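Moline Hand-Held Gripper – Club Kit

If your robotics club has reached the stage where everybody wants a go at once, the Moline may be just the thing. It's a two-jaw gripper you hold and work yourself, so members can practise a job at their own pace before anyone sits down to write a line of code. Senga Forsyth put the first one together for her Wednesday club, and we've been fiddling with it happily ever since!

The black jaws carry blue ribbed pads, two to each jaw, and we do think they're the best part. Cloth is a lovely thing to start beginners on – a shirt on an ironing board will keep a pair of twelve-year-olds busy for a good long while, and taking hold of a fold at the cuff is harder than it sounds.

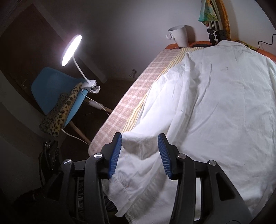
What's in the kit

Gripper, assembled
Spare set of pads
Screwdriver for the jaw screws
Printed task cards, including the shirt-folding challenge from our Gasov competition

Clubs may borrow a kit for up to 2 terms. The deposit is £100, or £200 with the Dow carry case, and you'll have it back when the kit comes home.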